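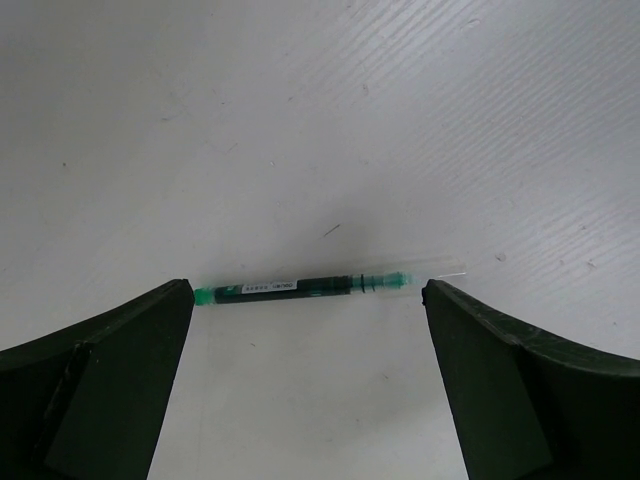

白色台面，表面有几处细小的斑点和划痕。莱特维尔的夜间配药安排从1月起调整。

莱特维尔（Letville）镇的夜间配药服务自2020年1月1日起改由镇上的佩龙药房（Perron）承担，服务时间延长到凌晨一点。过去三年里，镇上居民晚上八点以后要取处方药，只能开车去邻镇瓦纳（Wana）的医院药房，单程将近40公里。

佩龙药房位于主街与旧磨坊巷的交口，1932年开业，是镇上唯一一家仍由私人经营的药房。药房经理玛乔丽·纳托尔（Marjorie Nuttall）介绍，新的夜间窗口设在旧磨坊巷一侧，正门晚上照旧在七点半关闭，取药的人需要绕到侧门按铃。侧门外的台阶去年秋天已改成坡道，轮椅和婴儿车可以直接推到窗口前。

根据地区卫生处公布的数字，瓦纳医院药房去年在夜间时段共发出3066份处方，其中1148份开给了登记地址在莱特维尔及周边村子的居民。这些处方以抗生素、退烧药、哮喘吸入剂和止痛药为主，也有一部分是出院病人当天晚上要用的药。卫生处没有公布有多少处方当晚无人领取。

地区卫生处负责基层用药的蒂梅亚·安塔尔（Tímea Antal）说，夜间配药从镇上撤走以后，卫生处陆续收到居民来信，反映最多的是路程。冬季山口公路常有积雪，有时整夜封闭，家里没有车的老人只能等到第二天早上。“家里有人病着，晚上还要安排谁开车、谁留下来照看，这件事本身就很折腾。”她说。

按照新的安排，值班医生开出处方后，系统会直接把处方发到佩龙药房，病人或家属带上身份证件和健康卡即可到窗口取药，不必再携带纸质处方。仍在使用纸质处方的牙科诊所和两家私人诊所将在春季接入系统。在此之前，这几家诊所的病人夜间取药时要把处方原件带来。

普通处方的价格与白天相同。原先由瓦纳医院收取的夜间手续费，在佩龙药房只对非处方药收取，按次计算，十二岁以下儿童的用药免收。持低收入补助证明的居民也免收这项费用，证明须在有效期内，复印件同样有效。

夜间窗口不是什么药都能配。需要现场调配的药膏、部分注射药物和所有需要双人核对的管制药品，仍由瓦纳医院药房发放。值班医生开具这类处方时会当面告知病人去哪里领取。镇诊所的全科医生马里恩·麦考利（Marion MacAulay）提醒长期服用这类药物的病人，最好在白天把下一次的用量备好，不要等到最后一片吃完再去找药。

麦考利还提到，夜间窗口开通以后，电话咨询的流程没有变。身体不适的居民应先拨打值班医生电话，由医生判断是否需要用药。药剂师可以回答怎么服药、能不能和别的药一起吃之类的问题，但不能代替医生诊断，也不能在没有处方的情况下发放抗生素。

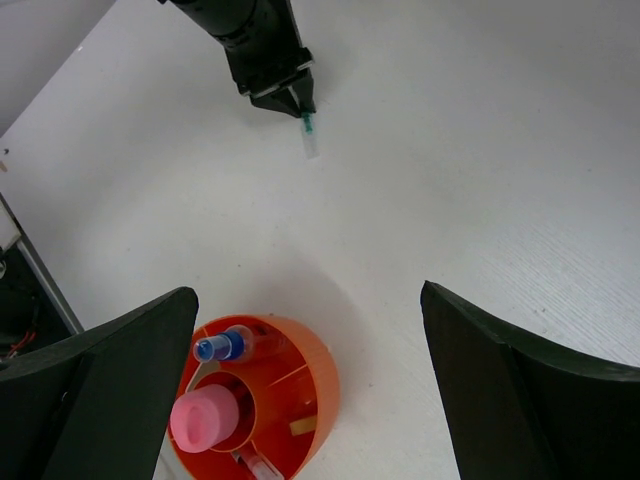 夜间取药可以由别人代领吗？
可以由家人或邻居代领，代领人要出示自己的身份证件，并报出病人的姓名和出生日期；如果药品需要当面讲解用法，药剂师会请代领人留下病人的电话号码，当晚打电话说明。

关于人手，纳托尔说，药房去年11月新聘了一名药剂师，夜班由三名药剂师轮流承担，每班另有一名助理负责接电话和整理库存。值夜班的药剂师第二天上午休息，白天的营业时间因此略有调整，午间会关门半小时。午间关门的时间贴在正门上，也可以打电话询问。

夜间窗口的运营经费由地区卫生处和镇政府共同承担，先签两年。镇议会在去年秋天的会议上讨论过这笔开支，当时有议员担心夜里来取药的人太少，提出只在冬季开放。最后通过的方案是全年开放，满一年后根据使用情况再议。镇议员艾尔莎·兰金（Ailsa Rankin）投了赞成票，她认为夏天同样有需要，露营地和湖边的度假屋住满以后，镇上晚上看病的人并不比冬天少。

兰金同时希望卫生处尽快解决村一级的送药问题。住在北坡几个村子的居民，到莱特维尔也要走一段山路，末班公交傍晚就停了。安塔尔对此回应说，卫生处正在与运输公司哈斯特奥（Hasteo）商谈，考虑让每天清晨的邮件班车顺路把前一天晚上配好的药送到村里的代收点，药品装在带锁的箱子里，由收件人签字领取。双方还没有谈妥价格，需要冷藏的药物也暂时不在商谈范围之内。

旧磨坊巷的住户对夜间窗口有不同看法。住在药房对面的柯斯廷·麦基弗（Kirstin McIver）说，她支持药房晚上开门，她的母亲有心脏病，前年冬天曾为了取药半夜去过瓦纳。不过巷子很窄，她担心有人把车停在住户门前，发动机也不熄火。镇政府已在巷口划出两个限时十五分钟的停车位，晚八点至凌晨一点仅供取药车辆使用，其余时段照常对外开放。门铃的音量也已调低，只在药房里面响。

麦基弗还建议在巷子中段加一盏路灯。镇政府工程科答复说，路灯要等地下电缆检修时一并安装，时间暂定在三月以后。目前侧门上方装了一盏感应灯，有人走近时会亮。

瓦纳医院药房的夜间服务继续保留，急诊病人可以照旧在院内取药。由于两处药房使用同一套系统，病人如果人在瓦纳，也可以请药剂师把已发到莱特维尔的处方转过去，前提是药还没有发出。转处方不收费，一般要等上一会儿。

过期药品的回收不在夜间窗口办理。居民可以在白天营业时间把过期或不再使用的药品交到佩龙药房正门内的回收箱，药盒和说明书请先取出，放进家里的废纸桶。针头要放在专用的硬盒里，硬盒可以向柜台免费领取，装满后交回柜台，不要投进回收箱。

地区卫生处印制的说明单已寄往莱特维尔和北坡各村，单子上有值班医生电话、夜间窗口的位置和取药所需证件。没有收到的居民可以到镇诊所前台或图书馆领取，图书馆另备有大字版。夜间窗口每晚七点半开放，至凌晨一点，公共假日不变。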